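3.2 Bedding arrangement and reported sleep onset

The second set of measures concerned how bedding was arranged at the time a respondent went to bed. Earlier work on home sleep settings has tended to treat bedding as a fixed property of the bedroom, recorded once at intake along with mattress type and window area. We treated it as something that changes from night to night. A blanket that is folded back, rolled to one side or left in a heap covers a different share of the mattress than the same blanket spread flat, and the warmth it gives differs as well.

Respondents in the Gundberg sample kept a paper diary for 30 nights. Each entry gave the time of lights out, the estimated time of falling asleep, the number of layers used and a short note on their state. Notes were coded into 4 classes: flat, folded, rolled and bunched. Where a note fit more than one class, the class covering the larger part of the bed was used. Entries with no note were kept for the sleep onset measures but dropped from the bedding analysis. Diaries from the Ruggiero sample followed the same layout, except that the layer count was asked for in the morning, which may have lowered its accuracy.

Room temperature was logged at the bedside with a Plollent recorder set to one reading every 20 minutes. The recorder was placed level with the top of the mattress and away from lamps and vents. Readings between lights out and reported sleep onset were averaged to give one value per night. Nights with fewer than 3 readings in this window were assigned the mean of the hour before lights out. This rule affected respondents who fell asleep quickly – a group for whom the onset estimates are weak in any case.

Sheet fabric and fit were recorded once for each bed. Fitted sheets were coded separately from flat sheets because a loose flat sheet may act as an added layer when it works free of the mattress. Pillows were not coded. Personal items left on the bed, such as phones, books and clothing, were recorded as present or absent under the Grumik checklist, with no attempt to measure their size or position. Figure 4 illustrates the home setting.
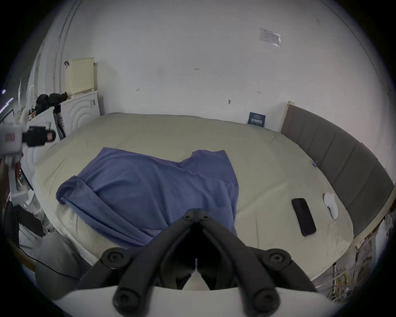
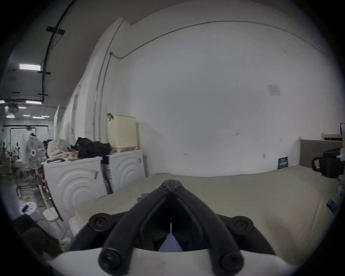
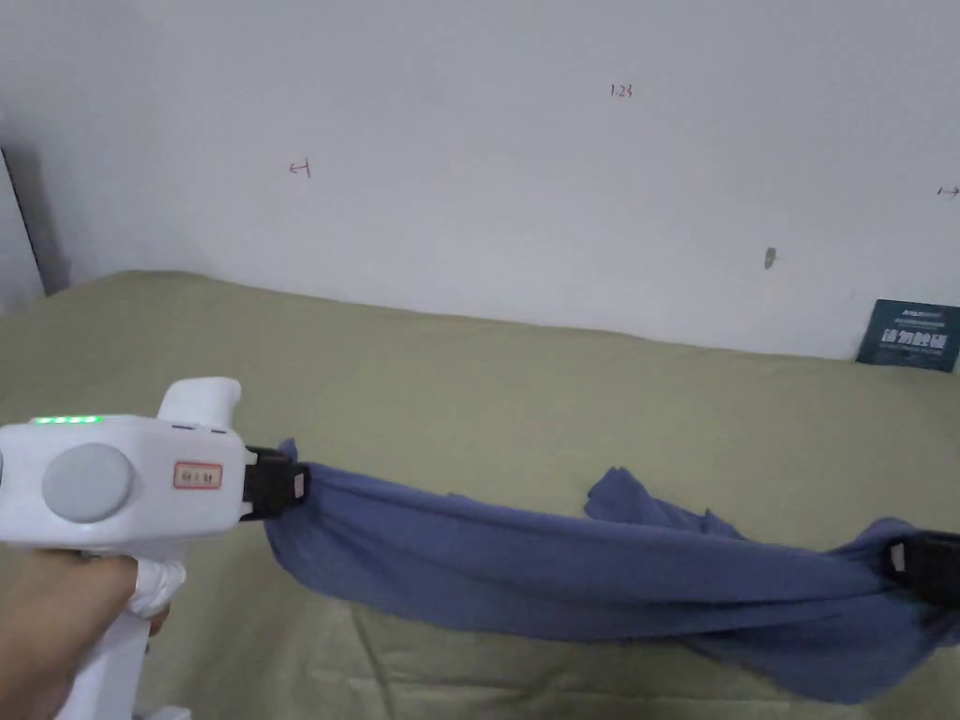 Figure 4. Views from one home setting.

Across both samples, nights coded as rolled or bunched were more common in the warmer part of the study period. The pattern weakened once room temperature was entered into the model, and the remaining difference between rolled and folded nights was small. We therefore combined these two classes in the later analysis. Flat nights were kept as the reference class.

The presence of personal items showed no clear link with sleep onset after lights out time was taken into account. Respondents who reported items on the bed also went to bed later, and the diary does not allow the two to be separated. Phone use before sleep was not asked about directly, so the checklist should not be read as a measure of it.

Two limits apply to the bedding codes. First, the notes describe the bed at lights out and say nothing about movement of the layers later in the night. Second, the December diaries were filled in during a period when many respondents added a second blanket, and some notes do not say which blanket is meant. These entries were coded for the top layer only. Leaving them out did not change the direction of any result reported in Section 4.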